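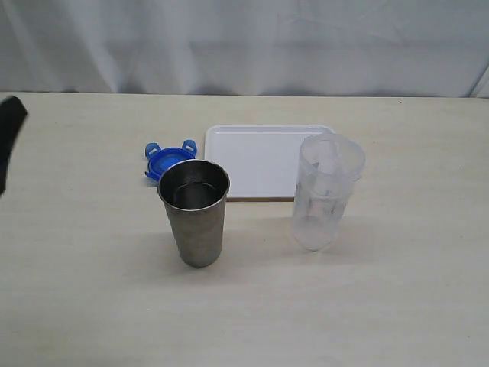 A steel cup, a clear pitcher, a white tray and a blue lid: the washing-up corner, as a robot meets it.

The Lid Problem

I should confess at the start that I am a poor housekeeper and that I have been waiting for a robot to do my dishes for most of my adult life. So when I was offered two days at the Taltmont workshop, where they have been teaching machines to put kitchen things away, I packed a bag the same evening and told everyone at home that our troubles were nearly over. My family, who have heard this sort of thing before (there was a self-cleaning oven, and we don't talk about it), wished me a pleasant trip.

Taltmont is a low brick building at the back of a trading estate, between a tile warehouse and a very good bakery. I had expected something grander. What you get is a row of tables, curtains hung behind them to keep the view plain, and a great deal of ordinary kitchenware. There are cupboards full of it. I was shown tumblers, storage boxes, jugs and enough lids to fill a bathtub, and I felt quite at home, my own cupboards being much the same except that nothing in them matches.

The chores they have chosen are the dull ones. Put the lid on the box. Stand the cup on the tray. Move the pitcher out of the way without knocking anything over. The team call this programme Pulitz, and since May it has worked through 2755 attempts at jobs of this kind, every one of them written down, including the ones where a cup ended up on the floor. Of those, 1596 were counted as done properly. I worked that out on the train home and decided it was a better record than my teenage son's, although he would argue about the sample.

It is easy to be unkind about a number like that. I was inclined to be, on the first morning, until I had a go at driving the arm myself with the hand controls. I was given a steel tumbler and told to move it a few inches to the left. I squeezed too early, nudged it, chased it, and finally got hold of it at such a tilt that anything inside would have gone down my shoes. It took me about 27 minutes to manage it twice running. I came away with a new respect for my own fingers, which have been doing this sort of thing for years without any thanks at all.

Clear plastic is its own misery, I learned. We glance at a see-through pitcher and know where its sides are, but a camera gets the colour of the table and the tray coming straight through the walls, and has to work out the shape from the rim and a few faint lines. Shiny metal is bother of another kind, all streaks and reflections. And then there are lids, which everybody at Taltmont speaks of the way gardeners speak of slugs.

A lid lying flat on a table gives a gripper very little to hold. You or I would slide it to the edge, or get a fingernail under the rim, and we would do it while talking about something else. The machine has two fingers and no nails. It has to come in at just the right height, find the edge or one of the tabs, and close without sending the whole thing skating off across the table. I must have watched this for the better part of an afternoon, and I never got bored, which surprised me!
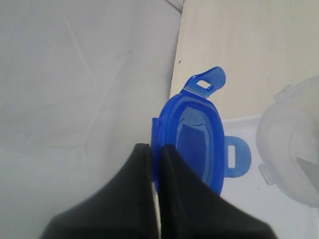
Got it: a blue lid on edge between the fingertips, latch tab uppermost.

Holding a lid is only the beginning, of course. It still has to be turned the right way round, brought to its box and pressed down until the latches line up, and it is the pressing that causes the most head-scratching. Press too gently and one side stays up. Press too hard and the box shoots away. A lab across the valley, Quiroga, has been trying softer fingertips for this, and there is friendly rivalry between the two, conducted mostly by way of cake.

So, can you buy one yet? No, and I would be wary of anyone who took your deposit. The nearest thing to a working job is at Prelevier, a small packing firm that has one arm closing tubs of buttons on a single line, with the same tub and the same lid all day long. It gets on well there. The foreman's view was that he would trust it with the tubs and wouldn't let it near the canteen, and having seen the canteen I think he is right.

A kitchen is much harder than a packing line, because we will keep leaving things in different places. The people at Taltmont think clearing a draining rack might be managed within a few years, slowly, and with someone in the house to pick up after it. I got home late, found the sink full, and rolled up my sleeves.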